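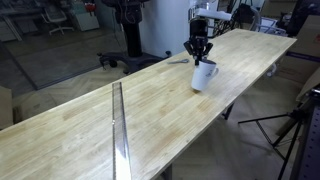 Hand guiding vs. remote for teaching pick and place?

splayed_toe
OK so I've been going back and forth on this since March and I'd like some opinions. I recorded 214 demos by remote control, all mug pickups, and the policy I trained on them still dithers over the rim like it's scared of it. Should I just grab the arm and drag it through the motion by hand?

Baloyi_X
Drag it! I did 400 by hand on a Redby arm and the motion came out so much smoother. With a remote you stop and think every few inches, and the robot learns the stopping and thinking too.

diltside_dan
Disagree, sorry. When you guide by hand, your hands end up in the camera view, and then at run time they're missing. Remote is slower to learn but the pictures stay clean. What does your wrist view look like right before you close?

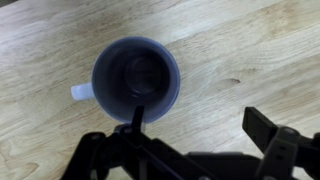
splayed_toe
My approach is the part I keep changing. Some days I come in dead center, some days off to one side. With one finger right up by the rim and the other way out over bare wood, I have to decide which way to shift, and I doubt I decide the same way twice -- so maybe that's my dithering right there?

Baloyi_X
Could be. Pick one approach and stick to it for a whole session.
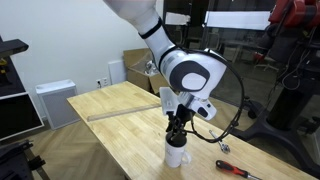 Replies: Page 2

LeventeP
I'd keep the remote and throw out the bad demos. We went from 528 down to a bit over 400 and it did better with less. Also, do you move the handle? If it always points the same way you're teaching it one mug in one pose.

diltside_dan
+1 on tossing the bad ones. Still no on dragging.

splayed_toe
I do turn the handle, yeah. Going to re-record on Thursday with one approach, remote only, and then a small batch by hand so Baloyi_X will quit bugging me -- will post both.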